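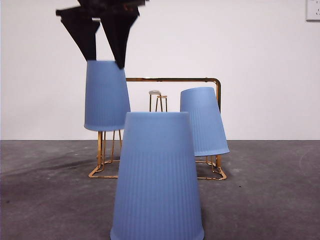 Are household machines ready for the kitchen?

The question put to the Hiltamgate housing service each October is whether a machine can yet take over the small chores of a shared kitchen. In our view the answer is no, although the distance has shortened.

Putting cups on a rack is a fair test. A person does it while talking and seldom looks down. A machine must find a light plastic cup, hold it firmly enough to lift but gently enough not to crush, turn it rim down and let go at the right height. Thin, shiny wire is hard for many sensors to read. One cup left leaning will often spoil the place meant for the next.

Signe Skjelbred, who advises the service on equipment, has argued that a slow machine is still useful if it works through the night. We accept this in part. During the trial at Rorwood, 147 cups were racked in 14 evening sessions, and staff had to step in on four occasions. That is a respectable record for one kind of cup on one kind of rack. The kitchens we manage hold mugs, glasses, lids and pans, seldom in the same place twice.

Shop-floor work is a different matter. Parts at the Faston depot arrive in the same tray and leave in the same box, and there we would support a wider trial.

For homes, we recommend patience. Money spent now should go towards testing in ordinary rooms, with residents present and failures recorded as carefully as successes. The service will look at the matter again when the second Rorwood report is received.

Sølve Söderlund
Hiltamgate Housing Service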